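Staff Information > Changes at Work > Automated Packing: Frequently Asked Questions

Automated Packing at Colombo: Frequently Asked Questions

February 2018
Prepared by Kastriot Vukadinović, Workplace Change

This page answers questions raised by employees about the introduction of automated packing at the Colombo depot, where Rellden checks and repacks play and learning kits on loan to kindergartens and family day care services. It applies to all 142 employees at the site, including casual employees and those engaged through a labour hire provider. It should be read with the enterprise agreement and the Colombo site safety plan. Where this page and the agreement differ, the agreement applies.

What is being introduced?

Rellden is introducing a packing station known as Ido. It consists of two robot arms working within a single enclosure, and it will be used to return loose items to their trays after the items have been inspected by an employee. The first station has been set up in the repacking area. A decision on any further stations will be made after the review described later on this page.

Which tasks are affected?

The affected task is tray packing for outdoor play kits. Receiving, cleaning, inspection, repair, labelling and dispatch will continue to be carried out by employees. Books and paper items will also continue to be handled by employees, as their condition has to be judged page by page.

Why was tray packing chosen?

Tray packing accounts for the largest share of reports of wrist and shoulder discomfort at Colombo. Each packer currently completes up to 336 trays in a standard week, and much of that work involves the same reaching and placing movement. Health and safety representatives asked for the task to be examined first, and management agreed to that request.

What does the station do during a packing cycle?

An employee loads the work surface, confirms on the panel that the area is clear and starts the cycle from outside the enclosure.

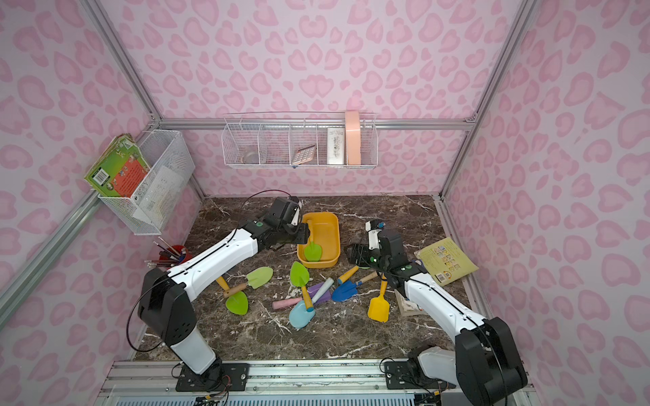 Packing order is set by the kit list, and the employee on the station is responsible for checking that the correct list has been selected. The list matters most where different items share the surface. Sand tools and chalk may be lying together between the arms, for instance, while only the tools are to go into the yellow tray. One arm may be holding a trowel in the tray while the gripper of the other is open over the remaining items, and employees should treat both arms as active at such times. Reaching into the enclosure to straighten or retrieve an item during a cycle is not permitted under any circumstances. The cycle must first be stopped at the panel.

Will any positions be made redundant?

No position will be made redundant as a result of this change. Employees whose main duty is tray packing will be offered a place in inspection, repair or station operation at their current classification or higher. Current ordinary hours will be preserved. If an employee does not wish to move, a supervisor will discuss the remaining manual packing work with them, and the outcome will be confirmed in writing.

What does a station operator do?

The operator prepares the items, selects the kit list, observes the cycle and checks every finished tray before it is closed. The operator also records any stoppage. The position is classified one level above general packing, and the higher rate is paid from the first shift worked without a trainer. Time spent in training is paid at the employee's existing rate, with any shift loadings that would ordinarily apply.

How will I be trained?

Training is delivered at Colombo during paid hours. Rellden has set aside 507 hours of trainer time for the first intake. Employees attend a briefing, complete supervised shifts at the station and are then assessed by a trainer on the floor. The assessment is practical and there is no written test. Employees who would like support with reading the panel, or who would prefer the briefing in a language other than English, should tell their supervisor when they put their name down.

An employee who is assessed as not yet ready may have further supervised shifts. The result of an assessment will not be used in performance discussions relating to any other duty.

How are finished trays checked?

Every tray packed at the station is checked by hand. The operator compares the contents with the kit list, looks over each tool for splits or sharp edges and confirms that nothing will shift when the lid is fitted.

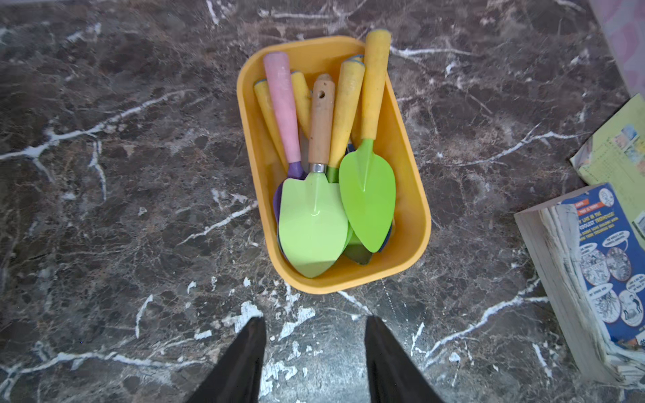 A tray that does not meet the standard is emptied and packed again, either at the station or by hand, as the operator decides. The operator is not required to seek approval before rejecting a tray. Rejected trays are recorded against the station and are not counted against the operator or the shift.

Items that are serviceable but marked from use should be left in circulation. Items that are cracked, bent or missing a part should be placed in the repair tub with a tag. This is the same standard that has applied to manual packing, and the condition guide kept at each inspection bench remains current.

Am I being recorded while I work?

The station uses cameras to locate items within the work area. Footage is kept for fault finding for 10 business days and is then deleted. It may be viewed by the maintenance team and, following a safety incident, by the relevant health and safety representative. It will not be used to measure individual work rates or to support disciplinary action. An employee may ask to see footage in which they appear by writing to Workplace Change before the deletion date.

What is Tendness and how is it connected with Ido?

Tendness is the rostering system that replaced the paper roster. It is separate from the packing station and receives no camera footage. The only information that passes between the two is the station's planned hours, so that a trained operator can be rostered for every shift on which the station runs. If no trained operator is available, the station will remain off and trays will be packed manually.

Will targets be increased?

Manual packing targets will not change. No target will be set for station operators until the review has been completed, and any target proposed after that time will be subject to consultation under the agreement. Supervisors have been asked not to compare the output of the station with that of manual benches at team meetings.

What if I have an injury or a medical restriction?

Existing return to work plans will be honoured. Some employees on modified duties may find station operation suitable, as it involves less lifting than dispatch, although it does require standing for part of the shift. A sit-stand stool can be provided on request. Any change of duties for an employee with a current plan must be discussed with the employee and the return to work coordinator before it takes effect.

What should I do if the station stops or behaves unexpectedly?

Press the stop button and remain outside the enclosure. Tell the shift supervisor and place the red card on the panel. Do not restart the station, even if the fault appears to have cleared. Maintenance will inspect the station and remove the card when it is safe to resume. Employees assigned to a stopped station will be given other duties and will lose no pay for the remainder of the shift.

When will the change be reviewed?

A review will be held in April with employee and union representatives. It will consider injury reports, stoppages, rejected trays, training outcomes and written comments from staff. The findings will be placed on the noticeboard in the Colombo lunchroom and a copy will be provided to any employee who asks for one. Employees on leave during the review will be sent the comment form by post.

How can I ask a question or make a comment?

Questions may be given to a supervisor, a health and safety representative or Workplace Change. Comments may be made anonymously using the locked box beside the time clock. Answers of general interest will be added to this page.

Related items
Expression of interest: station operator, Colombo
Condition guide for outdoor play kits
Tendness: swapping a shift and entering leave
Modified duties and return to work
Privacy notice for workplace cameras
Minutes of the Colombo consultation meeting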